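4.2 Putting the table condiments in place

Before you begin, the tray of the Tusis table set must be fixed on its base (see 4.1). Wipe the table top with a soft cloth and wait until it is dry. Do not use the tray on a table which is not level.

1. Take the squeeze bottles out of the refrigerator. Check that each cap is closed fully.

2. Wipe the bottom of every bottle. Old sauce on the bottom makes the bottle stick to the tray, and then the tray is lifted together with it.

3. Put the ketchup bottle first. It must stand upright, with the label turned to the person who sits at the table.

Note: Some bottles are made to stand on the cap. These are also suitable, but only if the cap is wide and flat.
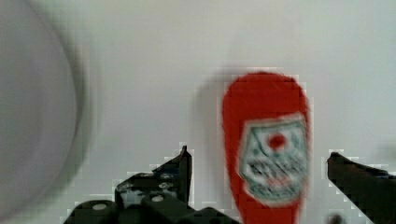

4. Leave 2 inches free between the ketchup and the next bottle, so that a hand can close around it without pushing the neighbor.

5. Place the mustard and the other sauces in the same way. The tray has room for 6 bottles of normal size. If you have fewer, keep the heavy ones near the middle.

6. Put plates and bowls on the table only after the bottles are standing. Keep them outside the rim of the tray.

CAUTION: Do not squeeze a bottle while it is standing in the tray. Lift it first, turn it over the plate, and then squeeze.

CAUTION: Glass bottles taller than the tray handle can fall when the tray is turned. For such bottles please use the deep insert (part 249, sold separately).

After the meal

7. Wipe the opening of each cap with a damp paper towel and close it. Return the bottles to the refrigerator if their label asks for it.

8. Wash the tray by hand with warm water and a little dish soap. The base must not be put under water. The care of the base is explained on page 74.

Note: If a cap is blocked by dried sauce, soak it in warm water for some minutes. Never open it with a knife or a needle.

Text of this section: Tiago Coelho, Trarley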